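Budget for a small insertion-task bench: what am I forgetting?

Asked by Lwazi Xaba, August 18, 2019
Tags: budgeting, grippers, fixtures, small labs

We teach an evening robotics class and finally have money for a proper peg-and-hole station. The arm is already paid for. What I have left is $2000 for everything else: the parallel gripper, the enclosure, lighting, a fixed camera and the parts the students will be picking up and inserting.

I was planning to put most of it into the gripper and buy a foam sorting board and blocks for as little as possible. The task is simple. Pick up a peg or a block, line it up over the matching hole, lower it in.
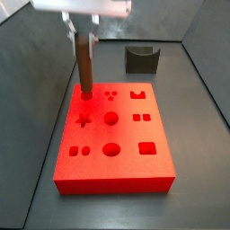

My questions:

1. Is it a mistake to go cheap on the board? Foam is attractive because a bad approach with a peg won't wreck the fingers.

2. Do I need a force sensor at the wrist, or can that wait until next year?

3. Are gray panels on three sides worth paying for, or is that something to make ourselves?

Shipping has to come out of the same money. I have a gripper quote from Begović but have not signed anything.

3 answers

Answer from Neelam Nigam (accepted)

Foam is fine. I would buy it again. What I would not do is buy one set. Foam holes wear at the rim, and the small ones go first. After a while a peg that used to need decent alignment will drop in from almost anywhere, and your students' results from January can't be compared with the ones from the fall. Buy two boards from the same batch and keep the second one in a drawer as a reference. Write the date on the underside when you put it into use.

Measure the blocks against the gripper stroke before you order the gripper. A round peg is easy on almost any parallel jaw. An arch block like your dark one is another matter, so check its width in each direction you might grab it. We bought a gripper with a 70 mm stroke and then found that our widest block was 83 mm across the long side. It could still be picked up the short way, but that meant rotating the wrist every time and rewriting the approach.

Force sensor: wait. Set the arm's own contact limit low, go down slowly, and use the foam's give. Leave room in the mounting stack and the cable run so one can be added later. Ask Begović whether the adapter plate is in the quote. It was a separate line on mine and I missed it.

Panels: make them. Any stiff sheet with matte gray paint. Spend the savings on a light that doesn't flicker and a camera mount that can't be bumped.

Answer from Bence Bodnár

Get the Ekano gripper, that's what we use. No problems so far.

Answer from Lilla Fodor

Mostly agree with Neelam, but your list has no spares. Set aside roughly a tenth for fingers, finger pads, screws and one extra cable. We budgeted zero and lost a month of class waiting on a pair of fingers.

On the board color, check it under your own lights before you buy a second one. If you plan to find the holes with the camera, a saturated board with holes in the same color gives you only the shading to work with. We ended up teaching fixed positions for the first half of the course and bringing in vision after that. It also let us put off the camera purchase, so you could split yours the same way if the gripper comes in high.

Comment from Lwazi Xaba: Thanks. The adapter plate was not in the quote. Asking for a new one and measuring the arch tonight.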